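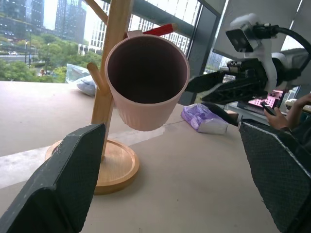
4. Preparing and Exporting a Locked Reel

This section covers the handover of a locked reel from Flellora to the sound department. It applies to projects created in Flellora or imported from Skulado. For projects with more than one frame rate, see section 6 before you start.

4.1 Before you begin

Check that the reel is marked Locked in the Reel List. An unlocked reel can be exported, but the change list will be blank.

You need at least 19 GB of free space on the target drive for a standard reel.

4.2 Setting up the reel

1. Open the project and select the reel in the Reel List.
2. Choose Reel > Duplicate. Work only on the duplicate.
3. Delete unused video tracks. Leave muted audio tracks in place -- the sound editor may want the alternate takes.
4. Place the head leader on track V1. Picture must start directly after the leader, with no gap.
5. Add a one-frame sync pop two seconds before first picture, and another two seconds after last picture.
6. Set the handle length to 100 frames. The highest value accepted is 175.

NOTE: Handles are taken from the source clip. If a clip is too short, Flellora writes what it has and lists the clip in the export log.

CAUTION: Do not change the project frame rate after step 4. Sync marks are stored as frame counts and will move.

4.3 Exporting

1. Choose File > Export > Turnover.
2. Under Audio, select Linked or Embedded. Embedded files are limited to 64 tracks.
3. Under Picture, turn on Burn-in Timecode. Position: top left.
4. Enter the reel number and version. Do not use spaces or slashes.
5. Click Check. Fix any item shown in red. Items in yellow are warnings and do not stop the export.
6. Click Export.

The progress bar can stay at nearly 100 percent while the log is being written. Do not disconnect the drive until the message "Turnover complete" is shown.

4.4 Checking the result

Open the exported folder in Ko or another player and confirm that both sync pops line up with picture. If the tail pop is late, the reel has a speed change that was not rendered. Render it and repeat 4.3.

Section revised 20/10/2018 by Dezső Hegedűs, Firnel Technical Publications. Replaces the December issue.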